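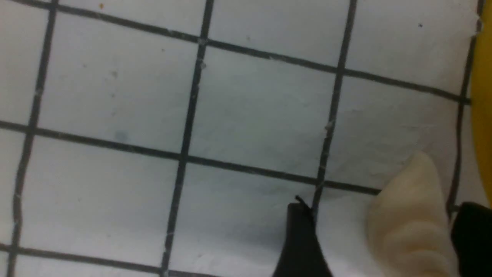 Photo: Plorau

Search this site
Enter keyword
Go

About Plorau

Plorau designs and produces printed and hand-marked grid surfaces for classrooms, sorting benches and table games. The firm was set up by Rachid Bouazza, who still draws the first version of every layout. We work from a single unit with 2 benches, one for marking out and one for checking.

Our basic product is a flat white surface divided by dark lines into roughly square cells. Trial layouts are marked by hand before any printing is considered. At this stage the lines may waver and vary in thickness, and the cells differ slightly from one another. We accept this in a trial. Cell size is settled first, and line quality is dealt with at the printing stage.

Ranges

Erna is the classroom range. Sheets are supplied flat in packs of 25 and are used for counting, coordinates and simple mapping work. The standard sheet is matt, to limit glare under ceiling lights.

Draslow is the bench range, intended for laying out small parts by cell. Sheets are heavier than Erna and can be wiped with a damp cloth. Solvent cleaners should not be used on the line work. Custom cell sizes are available, with a lead time of about 25 working days from approval of the trial layout.

Orders and returns

Trial layouts are sent to the customer for comment and should be returned with corrections marked directly on the surface. We allow 2 rounds of correction per order. Further changes are quoted separately. The unit closes for stocktaking in July, and orders received then are entered when it reopens.

Distribution outside our own area is handled by El Fassi, who hold stock of both ranges in standard sizes only.

Print this page
E-mail this page

Related pages
Erna: sheet sizes and packs
Draslow: care and cleaning
Requesting a trial layout
Stockists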